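家の台所で動く2本うでロボットのしくみ
子どものための工作と機械の解説　第4回
文：カニシレ・ジュベール（Khanyisile Joubert）　図面と配線の確認：ナレディ・ラデベ（Naledi Radebe）
2023年1月18日

今回は、家の台所の流し台で使うロボットアームの組み立てと調整について説明します。部品の加工は共同工房「ガバール」（Gavar）で行い、組み立てたアームを台所に運んで調整しました。対象は小学校高学年から中学生です。むずかしい言葉には、最初に出てきたところで説明をつけます。

ロボットアームとは

ロボットアームは、人のうでのように曲がる機械です。かたい部分を「リンク」、曲がったり回ったりする部分を「関節（かんせつ）」と呼びます。人のうででいえば、リンクは骨、関節はかたやひじや手首にあたります。

関節の中にはモーターが入っています。モーターは速く回ることは得意ですが、そのままでは重いものを持ち上げる力が足りません。そこで、歯車を組み合わせた「減速機（げんそくき）」を間に入れます。減速機は、回る速さをおそくするかわりに、回す力を強くする部品です。自転車で坂を上るとき、軽いギアにするとペダルをたくさん回すことになりますが、ふむ力は小さくてすみます。同じ考え方です。

関節には「エンコーダ」という部品もついています。エンコーダは、関節が今どの角度まで回っているかを調べるセンサーです。コンピュータはこの値を読み、目標の角度と比べます。ちがいがあれば、モーターに流す電流を変えて、ちがいを小さくします。このくり返しを「フィードバック制御」といいます。この工作では、1秒間に200回くり返しています。

回数が少なすぎると、アームの動きはぎこちなくなります。行きすぎてはもどり、もどりすぎてはまた進むという動きになることもあります。この動きを「振動（しんどう）」といいます。振動が出たときは、まず動く速さを下げ、次に制御の強さを決める数字を少しずつ小さくします。一度に大きく変えると、どの数字が原因だったのかわからなくなります。変えた数字は、変える前の値といっしょにノートに書いておきます。

どうして2本なのか

流し台の仕事には、片方で押さえ、もう片方で動かすものがたくさんあります。皿をスポンジでこするとき、皿を押さえていなければ、皿はスポンジといっしょに動いてしまいます。容器のふたを開けるときも同じです。1本のアームでも、物を固定する台があれば作業はできますが、物の形が変わるたびに台を作り直さなければなりません。

2本にすると、別の問題が出てきます。アームどうしがぶつかるおそれがあることです。そのため、コンピュータの中に2本のアームの形を入れておき、動かす前に、すき間が足りているかを計算します。計算に使う形は、本物よりひと回り大きくしておきます。ケーブルや取り付け金具は、組み立てているうちに外側へはみ出すことが多いからです。

もうひとつの問題は、2本の位置の関係です。右のアームから見た「前」と、左のアームから見た「前」が少しでもずれていると、物をはさんで受けわたすことができません。このずれを測って直す作業を「校正（こうせい）」といいます。校正の手順は後で説明します。

手先の部分：平行グリッパ

アームの先についている、物をつかむ部分を「グリッパ」といいます。今回使ったのは「平行グリッパ」です。向かい合った指が、平行のまま近づいたり離れたりします。はさみのように開くグリッパでは、つかむ物の太さによって指の角度が変わります。平行グリッパでは角度が変わらないので、計算が簡単になります。

ただし、平行グリッパにも苦手な物があります。平らな皿が台にぴったりついていると、指を入れるすき間がありません。丸い物は、中心からずれたところをはさむと、指の間からにげてしまいます。ぬれた物はすべります。人の手は指先の感覚でこれらに気づき、にぎり方を変えますが、グリッパにはその感覚がほとんどありません。

そこで、モーターに流れる電流を調べます。指が物に当たると、それ以上閉じられなくなり、電流が増えます。電流が増えたところで閉じるのを止めれば、物をつぶさずにはさむことができます。はじめはスポンジのようなやわらかい物で練習し、止める電流の値を決めます。やわらかい物では、どのくらいへこんだかを目で確かめることができます。

取り付け金具を作る

手首のまわりには、あとから部品を追加するための金具をつけます。このような金具を「ブラケット」といいます。今回のブラケットは、ガバールの3Dプリンタで作りました。図面を描くときに確かめたのは、次のことです。

・手首を回したとき、ブラケットがアームのほかの部分に当たらないこと
・ねじを回す工具が、まっすぐ入ること
・ケーブルのコネクタを抜き差しするとき、指が入ること
・角（かど）に丸みをつけること

3つの辺が集まる角は、力がかかるとひびが入りやすい場所です。内側の角に丸みをつけると、力が広い範囲に分かれ、割れにくくなります。最初に作ったブラケットでは内側の角をとがらせたままにしていたため、ねじをしめたときに白いすじが出ました。図面を直して、もう一度印刷しました。

3Dプリンタで作った部品には向きがあります。材料を下から順に積み重ねて作るので、層と層の間ではがれやすいのです。木の板に木目があるのと似ています。強く引っぱられる方向と、層のはがれる方向が重ならないように、印刷する向きを決めます。

ケーブルの通し方

アームの故障には、モーターや歯車よりも、ケーブルが原因のものが多くあります。関節が曲がるたびにケーブルも曲がり、中の細い銅線が少しずつ切れていくためです。外から見ても、切れているかどうかはわかりません。

ケーブルには「たるみ」が必要です。たるみが短いと、アームがのびたときに引っぱられ、コネクタが抜けます。長すぎると、ほかの物に引っかかります。ちょうどよい長さを決めるには、電源を切った状態でアームを手で動かし、いちばん遠くまでのばした姿勢と、いちばん小さく折りたたんだ姿勢の両方で確かめます。

コネクタの根もとは、とくに弱いところです。ここを固定するときは、コネクタに力がかからないよう、少し手前でケーブルをとめます。結束バンドを使う場合は、強くしめすぎてケーブルの皮をつぶさないようにします。ケーブルには、どこからどこへつながるのかを書いた札をつけておきます。ラデベさんの図面では、右のアームの線には「R」、左のアームの線には「L」の記号がついています。
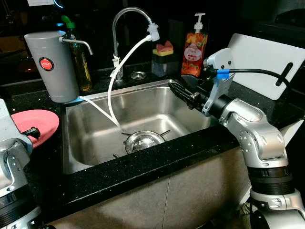 水のある場所で機械を動かすときは、電気と水を近づけないことが第一の決まりです。ロボットの関節にはすき間があり、防水と書かれていない機械の中には水が入ります。水が電子回路にかかると、通ってはいけないところに電気が流れます。これを「短絡（たんらく）」、またはショートといいます。

そのため、調整の間は次のようにします。動きを確かめるだけのときは、蛇口（じゃぐち）を閉めておきます。電源装置は、流し台から離れた、水のはねない場所に置きます。コンセントには、漏電（ろうでん）を見つけて電気を切る装置がついたものを使います。ケーブルは、水がケーブルを伝って電源装置のほうへ流れていかないように、途中に低いところを作ります。低いところまで来た水は、そこで下に落ちます。家の外から引きこむ電線にも、同じくふうが使われています。

流し台の細い管やホースにも注意が必要です。アームの計算に入っているのは、かたくて動かない物だけです。やわらかい管は、さわると形が変わるので、コンピュータの中に正しい形を入れておくことができません。この工作では、管のあるところをまとめて「入ってはいけない空間」として登録しました。アームはその空間を通らない道すじを選びます。道すじは遠回りになりますが、管を引っかけることはありません。

校正の手順

校正には、位置がはっきりわかる目印を使います。この工作では、先のとがった棒をグリッパにはさみ、調整用の板につけた目印に先端を合わせる方法をとりました。板はガバールで作り、「ルライン」（Ruline）という名前をつけました。ルラインには4つの目印があり、となりの目印との間は175ミリメートルです。

手順は次のとおりです。

1．ルラインを流し台の手前に置き、動かないように固定する。
2．右のアームの棒の先を、最初の目印に合わせる。そのときの関節の角度を、コンピュータに記録する。
3．残りの目印でも、同じことをする。
4．右のアームをじゅうぶんに離してから、左のアームで同じ作業をする。

コンピュータは、記録した角度から棒の先の位置を計算します。右のアームで計算した目印の位置と、左のアームで計算した目印の位置は、本当は同じ場所です。計算の結果がずれていれば、そのずれが2本のアームの位置関係のまちがいを表しています。コンピュータはこのずれがいちばん小さくなるように、位置と向きの数字を直します。

目印が1つしかないと、位置は合わせられても、向きを合わせることができません。紙の真ん中を画びょうで1か所だけとめたところを考えてください。紙はくるくる回ってしまいます。2か所をとめれば、回らなくなります。立体の場合は、一直線にならんでいない目印がもっと必要です。ルラインの目印は四角形の角にならべてあり、そのうちの1つは、測りまちがいを見つけるための予備として役に立ちます。

校正は、アームの土台を動かしたら必ずやり直します。土台のねじをしめ直しただけでも、先端では大きなずれになることがあります。長い棒の根もとを少しかたむけると、先が大きく動くのと同じです。

光る物と見えにくい物

ロボットに物の場所を教える方法のひとつに、カメラがあります。台所では、カメラを使うときに困ることがいくつもあります。

ステンレスの流し台は、光をよく反射します。カメラには、反射した光が白いかたまりとして写ったり、アームの姿がうつりこんで、そこに物があるように見えたりします。ガラスや透明な容器は、後ろの物がすけて見えるので、どこからどこまでがその物なのか、決めるのがむずかしくなります。人は見る角度を少し変えて見分けますが、カメラが1台だけで動かなければ、それができません。

対策としては、照明の向きを変えるのが簡単です。強い光を1か所から当てるより、弱い光を広いところから当てるほうが、反射のかたまりは小さくなります。白い紙を1枚、照明の前に置くだけでもちがいが出ます。紙は照明から離し、熱がこもらないようにします。

もうひとつの対策は、カメラの情報だけで決めないことです。カメラの計算では物があるはずなのに、指を閉じても電流が増えなければ、そこに物はなかったことになります。2つの方法で調べて答えが合わないときは、アームを止めて人が確かめます。

動きの順番を決める

アームを動かすプログラムは、短い動作に分けて書きます。たとえば「スポンジを取る」という仕事は、次のように分けられます。

グリッパを開く。スポンジの真上へ動く。ゆっくり下がる。指を閉じる。電流を調べる。まっすぐ上がる。

まっすぐ上がる動作を入れるのには理由があります。すぐ横へ動くと、スポンジが容器のふちに引っかかることがあるからです。下がる動作と上がる動作を別の命令にしておけば、容器の深さが変わったとき、その数字だけを書きかえればすみます。

それぞれの動作の終わりには、次へ進んでよいかどうかを調べる条件をつけます。条件が満たされないときにどうするかも、先に決めておきます。「もう一度やる」と書いただけでは、失敗をいつまでもくり返すことになります。この工作では、やり直しは2回までとし、それでもできなければ、アームを安全な姿勢にもどして止まるようにしました。

プログラムの管理には、ガバールの会員が作ったソフトウェア「アスポート」（Asport）を使っています。アスポートの画面には、今実行している動作の名前と、各関節の角度が表示されます。動作の名前は、見てすぐわかるようにつけます。「動作A」「動作B」という名前では、あとで読んだ人には何もわかりません。

安全のための決まり

アームの力は、ゆっくり動いているときでも変わりません。指や手首をはさまれると、けがをします。子どもだけで電源を入れてはいけません。大人といっしょに作業をするときも、次の決まりを守ります。

・電源を入れる前に、全員がアームの届く範囲から出る
・非常停止ボタンは、ボタンを押す係の人の手もとに置く
・ボタンを押す係は、ほかの仕事をしない
・長いかみは結び、ひものついた服は着ない
・部品を直すときは、電源を切り、プラグを抜く
・包丁など刃のある物は、作業を始める前に引き出しにしまう

非常停止ボタンを押すと、モーターへの電気が切れます。ここで注意することがあります。ブレーキのついていない関節は、電気が切れると重さで下がります。アームの下に手を入れていれば、はさまれます。自分の使うアームにブレーキがあるかどうかは、説明書で確かめておきます。

記録のとり方

調整の記録には、日付、変えたところ、変える前の値、変えた後の値、結果を書きます。うまくいかなかった結果も、同じように書きます。ガバールの棚には「ンコシ」（Nkosi）と書いた青い表紙のノートがあり、この工作の記録はすべてそこに入っています。ノートの名前は、最初に作ったアームの名前からとりました。そのアームは、7月に部品に分け、モーターと減速機は今のアームの予備として保管しています。

結果は、できるだけ同じ言葉で書きます。「だいたいよかった」では、前の日と比べることができません。「つかめた」「つかめたが落とした」「つかめなかった」のように、先に言葉を決めておきます。落とした場合は、どの動作の途中だったかも書きそえます。

家でできる実験

ロボットがなくても、グリッパの性質は調べられます。用意する物は、わりばし、輪ゴム、スポンジ、プラスチックの皿です。

わりばしを割り、間に小さく折った紙をはさんで、輪ゴムで片方のはしをとめます。これで、つまむと閉じ、はなすと開く道具ができます。この道具でスポンジをはさんでみてください。次に、机に置いた皿を、ふちに指をかけずに持ち上げてみます。皿のどこならはさめるか、わりばしをどちらから近づければよいかを調べます。

次に、わりばしの先に輪ゴムを何回か巻きつけて、同じことをします。輪ゴムはすべりにくいので、はさむ力が同じでも、重い物を持ち上げられるようになります。このすべりにくさを「摩擦（まさつ）」といいます。皿をぬらした場合と、かわいている場合も比べてください。結果は、さきほどの言葉を使って表にまとめます。

言葉の一覧

リンク：アームのかたい部分。
関節：アームの曲がる部分や回る部分。
減速機：回る速さをおそくし、回す力を強くする部品。
エンコーダ：回った角度を調べるセンサー。
ブラケット：部品を取り付けるための金具や台。金属でない物も、こう呼ぶことがあります。
校正：測った値や計算した位置のずれを調べ、正しく直すこと。
短絡：通ってはいけないところに電気が流れること。

次の回では、指先にはるゴムの種類と、はりかえの手順を説明します。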